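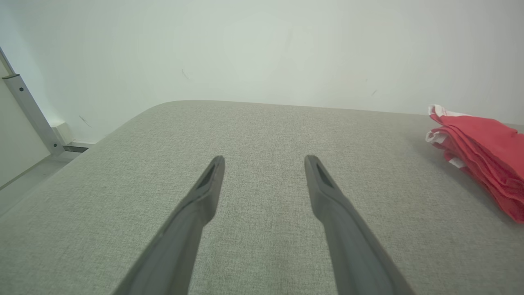

Clernora > Rooms > Small spaces > The folding corner

Filed under: Laundry & linen, Spare room, Photo posts

The folding corner, finally done (well, nearly)

I promised pictures of the spare room months ago and then kept putting it off, mostly on account of the wall, and then on account of the bench, and then it was summer and I didn't want to be indoors. So here's the lot in one go, with a line or two under each. Click through for the bigger ones if your connection can stand it.

For anyone new, we live in a narrow terrace and the back bedroom is too small for a proper bed. It used to be where the ironing went to be forgotten. I wanted somewhere to fold things that wasn't the dining table, and I wanted it soft, as I'm forever putting things down on hard surfaces and having them slide off the back. A padded top seemed a daft idea to everybody I mentioned it to. I love it!

The bench from the doorway
It's a Jarkeck, second-hand, and it came up the stairs on its end with a great deal of swearing. The top was a mustardy vinyl with a split in it. I did think about keeping the colour for, oh, a good ten minutes.

Underneath, before I covered it
Staples. So many staples. I gave up on the proper lifter and used an old butter knife, which now lives in the toolbox for good.

The new cover, first try
Light grey, with that speckly weave that looks like porridge close up (I mean that kindly). I bought 2 metres from the remnant table at Cui and had a decent strip left over, so there's a matching door snake on the way. It doesn't show fluff nearly as badly as I feared, though a black sock will leave its mark on anything.

The corners
I'm proudest of these and they'd be the last thing anyone looked at. I wanted them rounded, no sharp pleats, so I pulled the fabric in tiny gathers underneath and kept easing it round until it lay smooth. The second corner took an entire evening. The fourth took about 20 minutes, so I was obviously getting the hang of it just as I ran out of corners.

The wall
White. Just white. I had a paint chart with 16 whites on it, and I put three up in patches and couldn't tell which was which by the next morning, so I used what was left in the tin from the landing. It's a bit uneven if you look along it and it's already picked up a scuff or two behind the bench, but I'm not getting the roller out again before January.

The red pile
My favourite picture of the bunch. The coral red with the white bands came from Hondovico, years ago now, and it's never gone pink in the wash, which I can't say of anything else red I've owned. I fold it so the white edges all come out on the one side. I know that's fussy, but it looks so cheerful against the grey that I end up leaving it out when it ought to be in the cupboard.

How I fold it, since two of you asked
Long edges together, smooth it flat with your forearm, then halve it and halve it again. Turn the pile so the folds face you and the loose edges go to the back. If it comes out lopsided, shake it out and start over. You can't rescue it halfway, I've tried.

The cupboard, door open
I tidied it for the photo and I'm not going to pretend otherwise. Towels at the bottom, bed linen in the middle, and the things I can't throw away along the top. The gap on the middle shelf is where the double sheets go when they're not on the line.

The cupboard, door open, a fortnight later
Yes. Well.

The basket of odd ones
Pillowcases with no partner, mostly. I keep meaning to cut them up for dusters. There's a very nice striped one in there that I can't bring myself to do it to.

The light in the late afternoon
The window's on the side, so the far edge of the bench gets the brightness and the near side goes quite dim. Lovely to look at, hopeless for spotting a stain. I've got a clip lamp on the list.

The floor, which I'd rather you didn't look at
The carpet's staying for now. It was here when we came and I suspect it'll see us out. I've had a rummage at the edge and there are boards under it, painted dark brown round the outside and bare in the middle, so somebody had a rug down once.

Still to do: the lamp, a hook for the iron, and some sort of narrow shelf over the bench that I won't crack my head on. I'd also like to spray the top with something to keep the tea off, if anyone's tried that on a woven fabric and it didn't go stiff. Tell me in the comments, and do say which brand!

The door snake will get its own post when it's stuffed. I'm using the old wadding from the bench, once it's had a good airing on the line.

Posted Nov 10, 2023

More from Small spaces
Covering a piano stool with one leg shorter than the rest
What I keep on the landing windowsill
Drying sheets indoors without steaming up the house
Three drawers and how I filled them
An ironing board that fits behind a door
Remnant table finds, part four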